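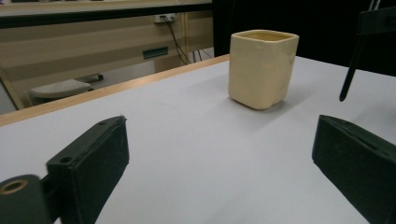

Help wanted: studio table helper in Fotham (part time, through April)

Hi! I run a small brush-lettering and ceramics studio on Pultthorpe Street, and I need another pair of hands. We've got an order of 1047 little cups to check, pair with brushes and send out to the Jacobs shops, and I can't keep up on my own anymore – I've tried!

What you'd be doing

Mostly sitting at a table with cups and brushes. You look over each cup for chips, wipe it, and set it aside for packing. Then you check the brushes, the black-handled ones with the silver metal collar, and make sure nothing wobbles where the handle goes in.

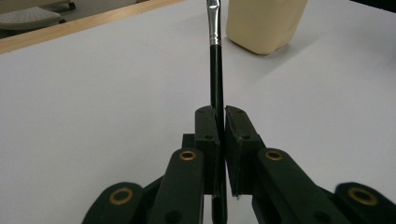
Who I'm looking for

Somebody patient who likes small, fiddly jobs and doesn't mind the radio. No art background needed, but if you paint, great, you can use the studio after hours.

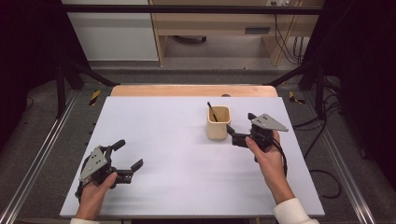 The hours are pretty loose, 29 a week at most, and you can split them up however suits you (mornings are quieter). You'd get your own spot at a light wooden table, and I like to work on a white board with the cup near the middle, brush standing in it, so I can see how the two look together before they go in a box. You're welcome to set yours up differently.

Pay is $3420 for the whole job, paid in two parts. Parking is free behind the Rallamex building.

To apply, drop a note through the studio door by 05/02/2018 and tell me a bit about yourself – a few lines is plenty.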